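Illari Refurbished Tower, Bare Board Edition
From the Velov workshop bench

Home / Desktop Computers / Part-Built Towers

We get a good many letters from people who would love to put a computer together but don't fancy starting with an empty metal box and a hundred little screws, and the Illari is really for them. It's a used office tower that comes with the case, motherboard, power supply and wiring already in place, leaving you the pleasant part (choosing the processor, the memory and the drives) to do at your own kitchen table with a pot of tea beside you. We've been selling part-built towers this way since we took over the old Poojary stockroom, and this is the one we find ourselves recommending most often to first-timers.
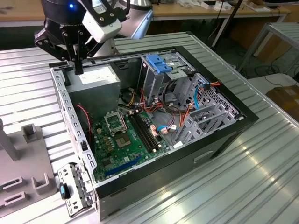

Choosing a processor is where most people like to begin, and we'd gently suggest you do the same, as everything else rather follows on from it. With the side panel off and the tower lying on its side you can get straight to the socket, which is empty, with its metal bracket lifted open, and there are two black memory slots close by. Over by the drive cage you'll spot a blue plastic latch, a cheerful little thing, and there are grey plastic drive trays stacked lower down in their own slotted brackets. Do take your time with the processor! It should sit down into place under its own weight, and if it doesn't, lift it out and check which way round it is before you touch the bracket.

The wiring stays with the tower, all of it, including leads you may never need. Some customers like to tuck the spare ones away with a few Ovico cable ties (sold separately, in packs of 10) and some are quite happy to leave them be. Either will do, so long as nothing is resting against a fan once you've fitted one.
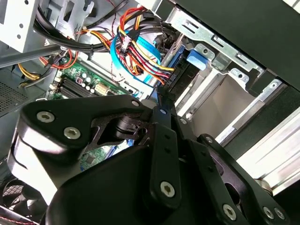

The Illari's green motherboard, with the power wires running across the inside of the case.

What you'll receive
Tower case with side panel
Motherboard, fitted
300 watt power supply, fitted
Internal cables
Printed fitting guide

Not included: processor, processor cooler, memory, drives, mains lead, keyboard, mouse or screen.

Order code: 962
Delivery: mainland addresses, by courier. Please have someone at home, as it's a fair old weight to leave on a doorstep.
Returns: we'll happily take it back unused within a month.

If you're not sure which memory to buy, drop us a line before you order and we'll look it up for you.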